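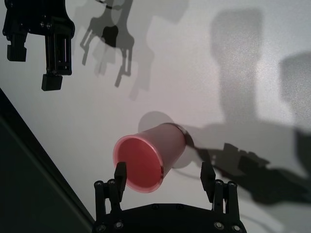
How do you get the old smell and the colored stains out of plastic cups?

Soak them in warm water with baking soda for one night, wash them with normal dish soap, and let them dry completely before they go back in the cupboard.

I keep this page for the small things of the kitchen, and plastic cups are a small thing which makes a lot of questions. Many families have a stack of them for the children, for the balcony, or for the bathroom. They are cheap and light, but with time they take the smell of the cupboard and the color of the juice.

The soaking

Fill the sink or a big bowl with warm water, not boiling. For every 5 cups of water I put one full tablespoon of baking soda. Push the cups under the water so that no air stays inside. In the morning pour the water away and wash each cup with a soft sponge. The green rough side of the sponge is too strong for plastic. It makes fine scratches, and later the coffee and the berry juice sit in these scratches and do not want to leave.

If tomato or curry has left an orange ring, make a paste from baking soda and a little water, spread it on the ring and wait 8 minutes. Then rub in circles with a soft cloth. For an old ring you may need to repeat it two or three times. White vinegar also helps against smell, but use it on another day – together with the baking soda it only makes foam and both become weak.

The washing

Wash the rim with your fingers, inside and outside. It is the place where the mouth goes, and the sponge often passes over it too fast. The corner at the bottom, where the side wall meets the base, is the second place. An old baby bottle brush is very good for this.

In the dishwasher put plastic cups only on the top rack, and only if the maker says it is permitted. Look for the sign on the base. My set from Hivura had no sign, so I wash it by hand.

The drying

A cup can stand on its rim for the first minutes, so the water runs down. But on a flat and smooth table the rim closes against the surface and the damp air stays in the cup. After the first dripping, move it to a rack, or put a folded dish towel under it and lift one side a little.

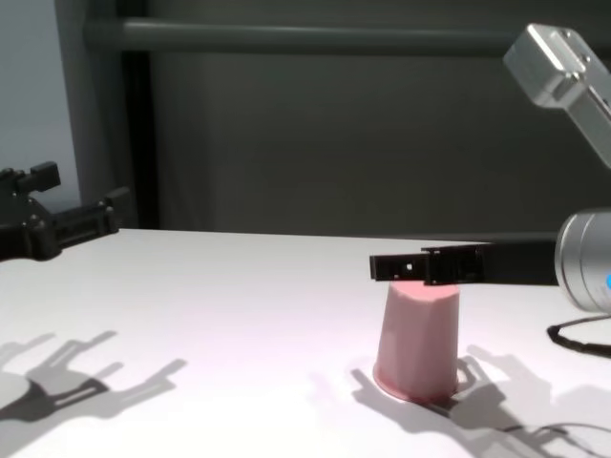
A pink cup upside down on a white tabletop.

A cup that lies on its side dries well too, but it can roll. Put it far from the edge of the counter, or between two heavier things.

The storing

Do not push the cups hard into each other. If two are stuck, put cold water in the inner one and hold the outer one in warm water for a minute. Turn slowly and they come apart. Do not use a knife between them.

For a longer time, for example from October until the balcony season, I put a strip of paper towel between every two cups and keep the stack in a cotton bag. Stacks of 6 are enough, a higher one falls when you open the door.

When to throw away

A cup with a crack at the rim should not be used for drinking anymore. It can still hold pencils, or measure the soil for the flower pots.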